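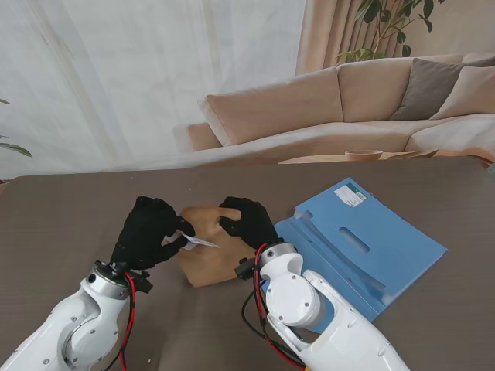 Bags and Folders: a household paper log

README, last revised January 29, 2020

What this is

A text log of household papers and what they were kept in, with a folder of pictures alongside it. Each record is one item (a bill, a receipt, a school letter, a guarantee, a takeaway menu) and says which container it went into, how that container was closed, and whether we could lay hands on the item when asked for it later. The containers are mostly brown paper bags and plastic folders, because those are what people seem to have lying about.

It began as an argument over the Clarnitz method. Clarnitz, if you have missed it, is a tidying booklet that says all paper in a home should go first into a "soft" container (a bag) and then, after a rest, into a "hard" one (a folder). The booklet claims this makes papers easier to find. It gives no evidence that I could see. Dinesh Dwivedi thought there might be something in it and I didn't, and we agreed to keep a log before either of us said any more.

I still don't think there is much in it. Please read the section on problems before you quote anything from here as support for one side or the other.

What's in the download

records.csv - the log, 700 records, one line each
containers.csv - the list of containers, one line each
pictures/ - bags, folders and table tops, file names matched to container codes where we managed it
notes.txt - Dinesh's running notes, lightly cleaned up, spelling left alone

There was more to start with. The first version had nearly 800 records, and the difference is duplicates: the same gas bill entered by two people on different evenings under different names. Some duplicates are probably still in there.

Fields in records.csv

item: what the paper is, in plain words. Not a fixed list. You will find "council letter", "letter (council)" and "council thing", and they all mean much the same.

container: the code of the bag or folder. Matches containers.csv.

closed_how: folded over, rolled, clipped, flap, open, or unknown. An early version also had "scrunched", which we merged into "folded over" after a long disagreement. I now think that was a mistake. A bag top that has been folded flat behaves differently from one that has been crushed in the hand, and plenty of real bags are a bit of both, creased everywhere and folded at the top as well.

marked: whether there was anything on the container saying what was in it. A strip of paper, a sticker, writing. A shop's barcode label doesn't count, however official it looks. More on this below.

found: yes, no, or gave up. "Gave up" means the person stopped looking before they were sure it wasn't there. It should not be read as "no", and anyone who merges the two to get a bigger number is welcome to do so under their own name.

remarks: free text. The most useful column, and the hardest to do anything with.

Fields in containers.csv

code, type, colour, material, closure, label, state

Type is one of five: paper bag, plastic folder, card folder, envelope, other. "Other" covers a biscuit tin and a pillowcase. The list has 19 plastic folders, and I'm confident in that figure only because I laid them out and went through them myself.

Colour is whatever the person writing it down called it. The light blue plastic folder on the table with the paper bag is "light blue" to me. Someone else may well write "pale blue" or "ice". If you want to sort by colour, merge these first.

State is "new", "used" or "tired". Nobody agreed on where tired starts.

Notes on the objects

Paper bags. All the bags in the list are recorded as brown, tan or light brown, which I suspect are one colour under different lamps. They stand up badly once they have been opened and shut a few times. The booklet says a soft container "invites you to add to it", and I would grant that much, but what people add is anything at all. Remarks for the bags mention batteries, a sock and half a candle. In fairness to the bags, they were quick. Putting a receipt into an open bag takes no thought, and the log has plenty of evenings when the bag was used and the folder was not.

Folding the top over is the usual closure and a poor one. It needs two goes, one to bring the edges together and one to press the fold, and it springs back if the paper has gone limp. Clipping works better. Hardly anyone bothered to clip.

Plastic folders. These range from plain sleeves to the stiffer sort with a cutout handle and ridges along one side. I like the ones with a handle for carrying and dislike them for storing, as small receipts work their way towards any opening they can find. They also lie awkwardly on a table when open. You end up with one half under your arm and the other at an angle, taking up the space where you meant to put the sorted pile.

Labels. Several folders still have a small printed label with a barcode in a corner. In early records people put "yes" under "marked" for these. They told us nothing about the contents, so we went back and changed them. If you find one we missed, please say so.

Paper strips. A strip of white paper stuck or laid on the edge of a bag is the nearest thing a bag gets to a tab. The booklet is very keen on them. Our records show them coming off, being put in the wrong bag, and being thrown out as rubbish. I wouldn't rest anything on them either way.

Where it was done

Mostly sitting rooms, on whatever table was nearest the sofa, with a few kitchens in Clundside. The booklet insists on "a clear, pale surface in a room without soft furnishings". I can't imagine who lives like that. A dark table with a beige sofa and cushions behind it is a perfectly good place to sort out post, and a white receipt shows up better on it than on anything pale.

One batch was logged by a household in Bragança, in June, and those remarks were put into English by the people who wrote them. Their item names have been left as they came. There are fewer takeaway menus and far more pharmacy receipts.

What the log seems to show

Very little, and I would rather say so here than have somebody else dress it up.

Papers in a marked container were found more often than papers in an unmarked one. You could have guessed that without a log.

Papers that went straight into a folder were found about as readily as papers that went into a bag and then a folder. The booklet would predict a difference. We didn't see one worth the name, though it is possible that our records are too messy to show it.

Papers that went into a bag and stayed there are the sad part of the file. The second step, moving things across, is exactly the step that tired people skip.

Known problems

The people looking for the items were often the same people who had put them away. They knew where things were. That alone makes "found" flattering to every container.

There was no fixed wait between putting away and looking. It might be a day or it might be months, and the dates weren't always kept.

Dinesh wanted the bags to do well and I wanted them to do badly, and we both filled in remarks. I have tried to take out the sarcasm. Some of it is mine and still there.

The Murker sheets (a batch copied from a paper notebook with a Murker cover, hence the name) have no "closed_how" at all. They say "unknown" throughout. Don't treat that as a sixth way of shutting a bag.

Names, addresses and account numbers were removed from item descriptions by hand. If you spot something we should have removed, write before you do anything else with it.

Suitable uses

Practising on untidy text. Comparing the words people use for ordinary containers. Settling nothing at all about the Clarnitz method, unless you plan to collect better records than these.

Unsuitable uses

Selling folders. Selling bags. Any leaflet with the word "proven" on it.

Changes

Merged "scrunched" into "folded over" (may be undone)
Removed duplicates
Corrected "marked" for barcode labels
Added the Bragança batch
Added the table of containers, which should have come first

Contact: use the message form on the project page | © Bags and Folders log, text free to reuse with credit | Back to top

Comments

Alby Merrick
I've used the bag-then-folder thing for years and it works for me. I think you've been hard on it. Did anybody in the log give the papers the full rest the booklet asks for, or did they just move them when they felt like it?

Dinesh Dwivedi
Alby, they moved them when they felt like it. It's in notes.txt. I did raise it at the time. I'd still like "scrunched" put back too.

paperweight
Downloaded this for the remarks column and wasn't let down. The pillowcase needs its own type - there are more records in it than in some of the folders.

Alby Merrick
Fair enough, Dinesh. Then I don't see how it can count against the method, but I'll have a look through the notes first. Are the clipped bags listed separately anywhere, or do I have to filter for them?

Dinesh Dwivedi
Filter on closed_how. There aren't many.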